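Vimholm 腕部视角采集套件

分类:遥操作与数据采集
适配:Livholm 双臂工作台
配套软件:Tuda 片段筛选工具
状态:有货

我先把话说在前面,这个套件一开始没打算拿来卖。去年我在做模仿学习的实验,想弄明白一件事:同样多的演示数据,腕部相机到底该怎么用,策略才学得动?做着做着,支架改了好几版,线也重新走了,筛选脚本越写越长,隔壁组来借过两次以后我就想,干脆整理成一套吧!

套件里有腕部相机和支架、短线一根、延长线一根、标定板,还有 Tuda 的授权码。夹指不含在内,原来用什么夹指就继续用什么(太宽的不行,会把画面挡掉一大块,我吃过这个亏)。

方法说起来挺简单的。人在主臂那边带着动,从臂在桌上跟着做,每条演示都把腕部画面和关节角一起录下来。以前我们是整条喂给模型,Tuda 的做法是先找出夹指快要碰到东西的那一小段,训练的时候给它更高的权重,前面那些在空中挪来挪去的部分就少看几眼。听着像偷懒,可效果真的不错——从灰色周转箱里往外拿瓶子这个任务,3000 条演示,整条训练的成功率是 57%,加权以后到了 72%。模型结构没动,数据也还是那批数据。

为什么拿瓶子?瓶子挨得近,盖子又都是圆的,俯视相机一到关键时候就被手臂自己挡住了,腕部相机反倒看得清缝隙在哪儿。白瓶子白盖子,曝光稍微高一点边缘就糊成一片,所以我建议把自动曝光关掉,手动调好再锁住。桌面反光也要留意,我们那张拼板木桌一开顶灯就有一块特别亮,后来训练时加了亮度扰动才好些。

再说说做得不好的地方。箱子换个位置,成功率会掉,换到桌子另一头掉得更厉害,这个加权解决不了,还是得补数据。箱子快拿空的时候也容易出错,手会在空的那半边犹豫半天,看得人着急(录像我存了好多段,谁想看可以找我要)。还有,操作的人换了,接近段的长短差别很大,Tuda 默认的窗口不一定合适,请先拿自己的几条演示跑一遍预览,再决定要不要改。

装起来不难,拧 5 颗螺丝,插线,打开标定程序照着提示转手腕就行。线一定要在关节那里留出一个弯,别绷直!我第一版就是绷直的,三月份连着坏了两根。

常有人写信来问能不能配 Jafri 的单臂。能装上,支架孔位对得上,但是标定文件要自己重新做一份,我手边没有长期用的机器,没法保证每个固件版本都正常。

数据格式方面,导出的文件一条演示一个文件夹,画面和关节角按时间戳对齐,丢帧的地方会单独标出来,不会悄悄补上。想用自己训练代码的,读起来应该不费劲。

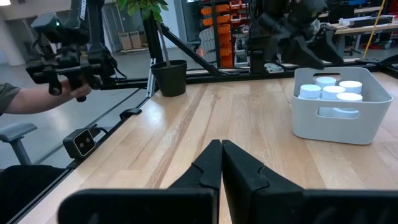
下一版我在改的是权重窗口的自动估计,打算让它跟着每位操作者的习惯走,目前在抓取上跑得还行,放置那一步还差一些。已经买了套件的可以直接更新 Tuda,不另外收钱。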